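Progress report to Pattinasarany, January
Project: Boko parts sorting cell

Work this month was held up by a gripper fault. We lost 14 working hours to it and the cell is now running again at reduced speed. No one was hurt.

The fault showed up on the solenoid task. The arm would close on a part, lift, and then open partway through the move without being told to. Parts were dropped on the bench and twice on the floor. In the worst case the fingers opened and then closed again hard, while an operator was reaching in to clear a dropped part. He pulled his hand back in time. We stopped the cell and logged it as a near miss.
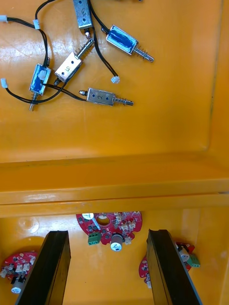 Stallier Automation Group, Handling Team

The bin keeps solenoids on one side of the divider and the round red circuit boards on the other. The solenoid leads cross over each other, and a finger that catches one can drag a second part along with it. We first blamed this for the drops. Reginald Schumacher then ran 20 picks with no parts at all and the gripper still opened by itself on three of them.

The cause was a worn signal cable at the wrist. Fludov supplied a replacement with a longer bend radius and we have re-routed it away from the joint. Since the change we have done 470 picks with no unplanned opening.

Still to do:
Fit an interlock so the arm can't move with the guard open.
Add a cable check to the weekly service sheet.
Bring the speed back up in steps once the interlock is signed off.

The repair cost is within the maintenance budget. The board picking trials will start up to 16 days behind the original program.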